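Folding and storing T-shirts in a small flat

In our flat in Plundport we have one wardrobe for two people, and it is a narrow one. For many years I put the T-shirts in a high pile and always wore the three on top. Then one May I emptied all the shelves and began again. These are the habits that stayed.

Fold on something hard. A bed is soft and the cloth moves under your hands. A table is much better, and a white one also shows you fluff and loose threads. Wipe it first with a dry cloth, then lay the shirt face down and pull the bottom hem gently until the side seams are straight.
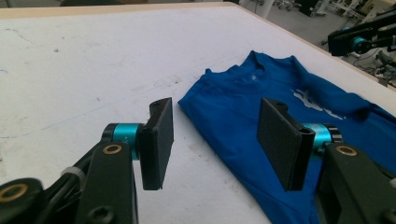 Before you fold, smooth the shirt from the middle to the sides with flat hands. Do not press hard. If the shirt is cotton and a little damp, leave it for one hour more on the rack. Cotton that is folded damp gets a smell which another wash does not always remove.

For the drawer I use a piece of card as a guide. Mine was cut from a box of Erex washing powder and it is 300 mm long. Put it in the middle of the back, just under the collar, bring one side over it, then the other side. Pull the card out and fold the shirt up from the bottom, first in half and then in half again. It should stand by itself in the drawer like a book.

Sleeves need some attention. If the sleeve is wide, turn it back on itself so that it does not pass the edge of the fold. Sports shirts are more difficult than cotton ones because the cloth is slippery and opens again. I roll those from the bottom to the neck and put them at the end of the row, where the side of the drawer holds them.

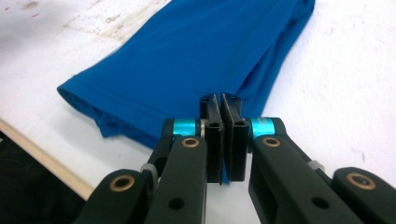
Ironing I do only for shirts that go out of the house on Sunday. Turn the shirt inside out, use a low heat for synthetic cloth, and keep the iron away from any print. For a crease across the front, a spray of water and ten minutes on a hanger is often enough.

My drawer dividers are from Saliba and cost 4 euros for the set. Shoe boxes cut to the right height do the same work. Leave a little space in every row, otherwise you pull out two shirts each time you want one.

Winter is the time for the Cunari bags with the zip. I put in only clean shirts, never starched, and a small piece of cedar wood. Write on a paper label what is inside and put it where you can read it without lifting the bag.
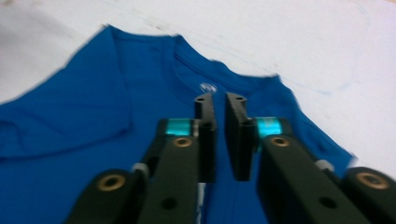

Beatriz writes that she stopped using cedar, as the smell stayed in her shirts until the summer, and that she now puts a piece of dry soap in an old sock and changes it every year. I tried it with one bag and the smell is lighter. Wrap the soap well, so that it does not touch the cloth.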